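Home News Projects Facilities Publications Contact

Drallusach workshop issues second set of tagged handling blocks

October 29, 2026

The Drallusach workshop has released the second revision of its tagged handling blocks, together with a matching storage tray and a printed placement mat. The set is intended for bench work in which small objects are picked up, turned and put down again at known positions. It replaces the first revision, which was issued in May and withdrawn from general loan at the end of the summer.

The blocks are plain white bodies with square black-and-white fiducial markers applied to the faces. Each marker encodes an identity and an orientation, so that a calibrated camera can return the position of a block from one clear view of one tag. The workshop has kept the marker family used in the first revision. Existing detection software at the Vilirham teaching lab will read the new tags after the identity table has been updated, and the geometry file should be replaced at the same time.

The principal change is in the tagging of adjacent faces. First-revision blocks were tagged on one side only, and a block resting on its tagged side could not be located until it had been righted. Revised blocks carry markers on more than one face. The offset between each marker and the centre of the block is listed in the geometry file, and a pose calculated from any tag is reported in the same block coordinate system.

Ileana Filip, who drew up the revision, said the earlier arrangement had been adequate for stacking exercises but a nuisance for anything involving a tipped block.

"The old set assumed everybody would leave the blocks standing," she said. "Half the exercises now start with one on its side. We wanted the same numbers out of the software whichever way it was lying."
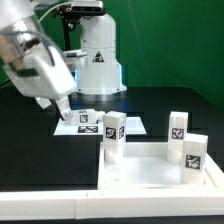
Surface finish has also been altered. The first set was supplied with a gloss coating, and users at Vilirham reported specular highlights across the tags under overhead lighting. Where a highlight crossed the border of a marker, detection failed or the corner estimate shifted. The new tags are printed on matte stock with a wider white margin. The workshop advises against covering them with clear tape, which restores much of the original glare.

The placement mat is white, with its markers printed directly on the surface. It serves as a fixed reference on the bench top. Positions may be expressed relative to the mat, and the camera can be moved between sessions without a full recalibration, provided that the mat itself has stayed where it was. Users are asked to fix the corners down before starting and to check the mat for curl. A lifted corner introduces an angular error that is difficult to diagnose from the logs.

Mat markers should not be confused with block markers. The two groups draw on separate identity ranges, and the detection software discards any mat identity reported above the level of the bench. A reference tag hidden by a block is treated as temporarily unavailable, and the last accepted mat position is held until it can be seen again. The hold can be disabled in the configuration file for users who prefer the run to stop.

The tray is an open-topped white unit with raised walls. It holds blocks upright between operations and keeps them from being knocked across the bench. The walls were the subject of some discussion during the design review. A higher wall gives better retention but hides the lower part of the block from a camera mounted to one side, and it reduces the clearance available for a grasp near a corner. The height adopted is a compromise. Blocks placed hard against a wall may still be awkward to pick up, and the workshop recommends leaving a finger's width where the exercise permits.

Testing was carried out on the Onu bench over a period of two weeks. The procedure consisted of lifting a block from the tray, setting it down on the mat in a specified orientation, recording the pose, and returning the block to the tray. A total of 234 cycles was logged. The first group was used to settle lighting and exposure, leaving 200 for the assessment. Results were compared with a mechanical gauge fitted to the bench.

The largest discrepancies occurred when a tag was viewed at a shallow angle. This behaviour is expected of any planar marker and is not corrected by the new layout, although the additional tags make it more likely that a better view will be available. Where several tags on a block are visible, the software now weights each estimate by apparent marker area. The earlier version took the first tag detected, with the result that the reported pose could jump between consecutive images while the block was at rest.

Wear remains under observation. Repeated gripping at the same height marks the edge of a tag before it affects the printed pattern, and a damaged margin is the usual first sign that a label is due for replacement. Labels are to be replaced with the alignment jig. Applying them by eye is discouraged, as a small rotation is carried through to every pose calculated from that face. Dust can be removed with a dry cloth. Solvents should be kept off the printed areas.

The Kinon group has asked for a version with coloured bodies for sorting exercises. Filip said a trial batch had been made but that the darker colours reduced contrast at the outside edge of the label where the white margin had been trimmed too closely. No coloured blocks will be issued until the cutting tolerance has been improved.

Sets may be borrowed through the Drallusach equipment counter under the usual loan conditions. Each loan includes the blocks, tray, mat and a printed copy of the geometry table. Borrowers holding first-revision blocks should return them before collecting the new set, and should not mix the two on one bench. Some identities have been reassigned, and the software has no means of telling an old block from a new one carrying the same tag.

Drawings and the revised configuration file are in the shared projects folder. Corrections to the geometry table should be sent to the workshop with the block identity, the face concerned and the measured offset in millimetres.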